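Relatório do projeto – Quem contrata um detetive particular?

Quando o professor pediu um tema para a disciplina de Métodos de Investigação Social, eu já tinha o meu escolhido desde as férias. Andava a ler blogues sobre agências de detetives e a pensar que aquilo dava um trabalho (e muito mais divertido do que o inquérito sobre a cantina, que era o plano B!). A pergunta de partida ficou assim: o que é que as agências prometem nas suas páginas, e o que é que as pessoas à minha volta acham que elas fazem?

Comecei pelos anúncios. Juntei 218 textos publicitários, entre páginas de agências, classificados e perfis em redes sociais, e fui lendo tudo com uma folha de cálculo aberta ao lado. Confesso que na primeira semana não tinha categorias nenhumas, só uma coluna chamada "coisas estranhas". Depois lá arrumei a casa: infidelidade, guarda de filhos, baixas médicas, dívidas, pessoas desaparecidas, empresas. Ficou ainda uma categoria "outros", onde foi parar uma agência, a Vistoma, que oferece no mesmo parágrafo vigilância noturna e tradução de documentos.

O tema mais frequente foi a infidelidade, como eu esperava, mas as palavras surpreenderam-me. Quase ninguém escreve "traição". Escrevem "situações conjugais", "dúvidas no âmbito familiar", "apuramento de condutas". A Mustano, que tem a página mais comprida de todas (1577 palavras, contei com o processador de texto), só usa a palavra "cônjuge" uma vez, e é no rodapé. Já nos serviços para empresas o tom muda completamente e aparece tudo preto no branco: funcionário que está de baixa e trabalha noutro lado, sócio que desvia clientes, e por aí fora.

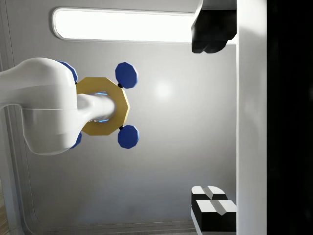 Fig. 1 – Braço robótico branco com um anel octogonal amarelo (imagem gerada por computador).

A segunda parte foi o questionário. Consegui 200 respostas, quase todas de colegas do curso e das famílias deles, portanto a amostra vale o que vale e eu sei disso. Perguntei se já tinham pensado em contratar um detetive, quanto achavam que custava e o que achavam que ele podia fazer legalmente. Nesta última pergunta houve de tudo. Muita gente acredita que um detetive pode pedir extratos bancários ou ouvir chamadas, "desde que tenha licença". Também houve 60 pessoas que deixaram a pergunta em branco, e eu devia ter posto uma opção "não sei" – fica a lição para o próximo.

Tentei ainda fazer entrevistas. Mandei a mesma mensagem a várias agências, a explicar que era estudante e que não queria nomes de clientes nem nada parecido. A Shin respondeu com um orçamento, o que me fez rir imenso na biblioteca. A Dretia foi a única que aceitou conversar, numa segunda-feira às oito da manhã, por telefone. Foram simpáticos e muito pacientes! Disseram-me que a maior parte do trabalho é estar sentado dentro de um carro, e que o relatório escrito demora mais do que o cliente imagina. Perguntei se recusavam casos e disseram que sim, sobretudo quando percebem que a pessoa só quer descobrir a morada nova de alguém. Com uma só entrevista não posso generalizar, mas usei-a para reler os anúncios com outros olhos, e reparei que poucos dizem o que a agência não faz.

Se repetisse o trabalho, mudava a ordem: primeiro a entrevista, depois as categorias. Gastei dias a separar "localização de pessoas" de "pessoas desaparecidas" e no fim juntei as duas. Também pedia ajuda a um segundo leitor para classificar uma parte dos textos, como o professor sugeriu na apresentação de maio. A folha de cálculo e o guião do questionário seguem em anexo, com a coluna das coisas estranhas incluída.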